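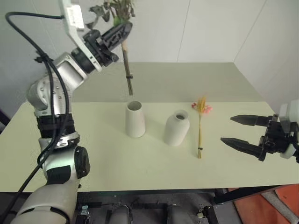 Roswitha wanted the flowers done before her sister came, and her sister was coming at 11.

She had two white vases. The tall one had been their mother's. The round one with the narrow neck she had bought herself in Feltau, the summer she left Wolfram, and she had carried it home on the train in her lap.

"Which goes in which?" said Aigars from the doorway. He rented the upstairs room and had come down for milk.

"The leaves go in the tall one. The dried ones go in the other."

"Won't they fall over?"

"They might."

He poured his milk and stayed to drink it. She didn't mind. He was a quiet lodger and paid on time, and in June he had mended the gutter without being asked.

The leafy stem went in first. It leaned to one side of the wide mouth and stopped there. She turned the vase a little, then turned it back. Their mother used to put crumpled paper in the bottom to hold things upright, and Birgit would remember that and say so.

"It looks all right," Aigars said.

"It looks like a stick in a pot."

"What did you pay for it?"

"Too much. Fortin's had a sale on and I still paid too much."

The dried bunch was easier. It had pink blossoms, very small, and some golden stuff like wheat that shed when she touched it. She swept the bits into her palm and put them in her cardigan pocket. The stalk fitted the narrow neck as if it had been cut for it.

She stood back by the cooker. Birgit had not been in this kitchen for 8 years. There had been a quarrel over the house, and then over the money from the house, and by the end it had been over 200 marks and a sewing machine. Roswitha still had the sewing machine. It was under the stairs with a sheet over it. She had never learned to thread it.

"Shall I go out?" said Aigars.

"No. Why would you go out?"

"I thought you might want the kitchen."

"Have a biscuit," she said. "Have one now, before I put them on the plate."

He took one and went up. She heard his door close, and then the radio, turned low.

She picked up the tall vase and looked inside. Then she fetched yesterday's paper from the hall, tore off the back page and crumpled it. She lifted the stem out, pushed the paper down with a wooden spoon and put the stem in again. It stood up straight.

The bell rang at ten to. Birgit had always been early — that was another thing they had argued about.

Roswitha wiped her hands and went to let her in.

3 comments
Share this story · 11 shares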